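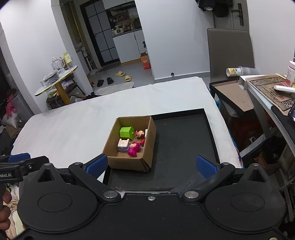

Según Kátia Bittencourt, el plazo de devolución no debería empezar a contar hasta que el almacén registre la entrada del bulto; si se cuenta desde la solicitud del cliente, se mezclan dos demoras distintas y ninguna de las dos se puede corregir.

Etiquetas: Logística inversa, Embalaje, Ponencias

Notas del ponente. Sesión de las 16:00.

Diapositiva 1. Partir de esa objeción. Definir los dos intervalos: T1, de la solicitud a la entrada en almacén; T2, de la entrada al reembolso. Indicar que toda la ponencia trata de T2. T1 depende del transportista y queda fuera.

Diapositiva 2. Muestra. 400 devoluciones de Rercombe, tienda de menaje pequeño, recogidas en octubre. Una sola nave, un solo turno. Se excluyen las entregas rechazadas en puerta, porque no llegan a abrirse y falsean la media.

Diapositiva 3. Estado del embalaje a la entrada. El 68 % llega en la caja de cartón original. El resto, en caja sustituta o en bolsa. No leer la tabla entera; detenerse en la fila de cajas sustitutas, donde la etiqueta antigua suele quedar debajo de la nueva y el lector toma la que no corresponde. Cada lectura errónea obliga a abrir incidencia manual en Skurar.

Diapositiva 4. Criterios de reutilización del cartón. Aristas sin aplastar, solapas completas, ausencia de humedad en la base. Una solapa doblada hacia dentro no es motivo de descarte. Una solapa desgarrada en el hendido, sí. Recordar que el ensayo de compresión se hizo con canal simple y no es extrapolable a canal doble.

Diapositiva 5. Puesto de inspección. Cinco minutos por bulto como tope; pasado ese tiempo, el artículo va a la estantería de segunda revisión. Con el tope, T2 bajó casi un 25 %. Avisar de que el cambio coincidió con la nueva plantilla de etiquetas de Falcão y que no hemos separado ambos efectos.

Diapositiva 6. Coste. Comparar caja reutilizada y caja nueva de Brenow, incluyendo cinta y mano de obra. En formatos pequeños la diferencia es mínima. Si preguntan por el relleno de papel, remitir al anexo B.

Diapositiva 7. Pendiente: repetir la medición en temporada alta, con dos turnos, y registrar el operario que cierra cada ficha. Dejar la tabla de la diapositiva 3 proyectada durante las preguntas.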